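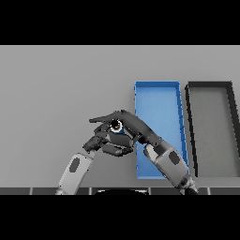

Two open trays side by side, one blue and one with black walls.

Stostside Darkroom: frequently asked questions

These are the questions we get most often by email and at the door. If yours is missing, write to us or ring extension 1018 in the evening, when somebody is usually near the phone.

Do I need any experience?

Not to join. You do need an induction before you can book the darkroom by yourself. It takes one evening and covers the safelights, the enlargers, mixing and disposing of chemicals, and how to lock up. If you have printed before you still have to do it, as our ventilation and our sinks have their own habits. You can tell Trevor Friesen what you already know and he will skip the parts that don't apply.

What does it cost?

A session is £25 and lasts from 6 pm until you have cleaned up, or 10 pm, whichever comes first. That includes developer, stop and fixer for black and white prints. Paper and film are not included. The induction costs the same as a session.

Can I share a session with a friend?

Yes. Two people can work in the room together and you pay for the session once. Both of you must have done the induction. A third person won't fit once the trays are out and the drying rack is down, so please don't ask.

What should I bring?

Your negatives, your paper, an old towel and clothes you don't mind staining. Developer marks go brown and they don't wash out. A notebook is useful. Write down the exposure time, aperture and contrast filter for each print, as you will want them the next time you print from the same negative and you won't remember them.

We have aprons and nitrile gloves in small and large. Bring your own if you are allergic to nitrile.

Where do I get paper?

Bataineh, on the corner of Wanance Street, keeps resin-coated paper in the common sizes and will order fibre-based. Ask for it in November if you want it for Christmas prints, as it gets slow after that. We keep one opened box in the paper safe for emergencies. Put the money in the tin and write your name on the sheet.

Please don't buy old paper from online auctions for your first session. Some of it is fine, but a lot of it is fogged, and if you are new you will spend the evening trying to work out what you have done wrong.

Resin-coated or fibre-based?

Start with resin-coated. It washes quickly, dries flat and costs less. Fibre-based paper has a nicer surface and many people prefer it for prints they mean to keep or sell, but it needs a long wash, it curls as it dries, and a single session is barely enough to get one good print finished. If you do use fibre, stop printing by 9 pm at the latest so that the wash can run its full time.

What order do the trays go in?

Developer, stop bath, fixer, then the wash, working towards the sink. Keep to that order even if you are left-handed. The next person will assume it.

Every tray has its job written on the underside. Use a tray only for the thing it is marked for. Plastic holds on to a little of whatever has been in it, and fixer in the developer tray will spoil a batch. The same goes for tongs — one pair per bath, and if a pair goes into the wrong bath, rinse it under the tap before you carry on.

Can I use any tray size?

Use one that is a size up from your paper. A print that just fits the tray is difficult to pick up, and people end up scratching the surface with the tongs. Don't use a very large tray for small prints either, as you will need a great deal more liquid to cover the bottom.

What temperature should the chemicals be?

20°C for the developer. The others can be a few degrees either side. In winter the room is cold when you arrive, so turn the heater on before you do anything else and stand the developer tray in a larger tray with some warm water in it. Don't put chemicals in the kitchen microwave.

How do I know when the fixer is worn out?

There is a small dropper bottle of test solution on the shelf over the sink. Put a drop into a little of the used fixer. If it goes cloudy and stays cloudy, the fixer is finished. Pour it into the drum marked USED FIXER and mix a fresh batch. It must never go down the sink, since it carries silver from the prints. The drum is collected when it is full.

Used developer and stop bath go down the drain with plenty of cold water.

My prints are grey all over. What have I done?

Most often the paper has seen some light before it was printed. Check that the lid of the paper safe was closed, that your phone was in your bag, and that the door curtain was pulled right across. If all of that was in order, try a higher contrast filter and leave the print in the developer for its full time. Beginners often pull a print early when it looks dark under the safelight. It nearly always looks darker in there than it will in daylight.

My prints have white spots

Dust on the negative. Use the blower and the soft brush, in that order. Don't wipe a negative with your sleeve.

Which enlarger should I book?

We have two. The Drason by the wall takes 35 mm and medium format. The other takes 35 mm only, but it has the better timer. If you only shoot 35 mm, please book that one and leave the Drason for people who need it.

Do not adjust the alignment on either. If the corners of your print are soft, stop the lens down a little and leave a note in the book.

Can I develop film as well?

Yes, black and white only. You can load your film into the tank in the darkroom and develop it at the sink outside, so this doesn't count as a session if the room is free. Bring your own film developer. Hang films by the clips in the cupboard and put the weighted clip on the bottom end. Anything left longer than two days is cut down and put in an envelope with a question mark on it.

We don't do colour. The chemicals are harder to get rid of and need closer temperature control than we can manage.

Are the chemicals dangerous?

They need care. Wear gloves, keep the extractor on and don't eat or drink in the room. If you get a splash in your eye, rinse it with clean water from the eyewash bottle by the door and get medical advice. Some people find that developer irritates their skin. If you are pregnant or have asthma, talk to your doctor before you book.

How do I cancel?

By email, up to noon on the day. After that we keep the fee unless someone else takes the slot.

Can children come?

From age 12, with an adult who has done the induction. The adult handles the chemicals.

Is the darkroom accessible?

The entrance is level and the door is wide enough for a wheelchair, but the benches are fixed at standing height. We can put a lower table in for the trays if you tell us when you book. The enlargers are harder to move, so it is best to come and look first. Ask for Shoshana Ostrowski, who looks after bookings.

How should I leave the room?

Trays rinsed and upside down on the rack. Benches wiped, the enlargers off at the wall, chemicals back in their bottles with the date on the label. Take your test strips home or put them in the bin. Extractor off last.

Comments (4)

filmhound
Could you add something about how long mixed developer keeps? I found a bottle on the shelf with no date and wasn't sure whether to use it.

Shoshana O.
If there is no date, don't use it. With a date, and filled to the neck, a few weeks. I'll put that on the page when I next edit it.

Peg
The note about not pulling prints early fixed my problem, thanks. All mine were coming out muddy and I'd been blaming the paper.

R. in the flats
Is the bike rack at the Wanance Street end still there? Couldn't find it last time and had to lock up to the railings.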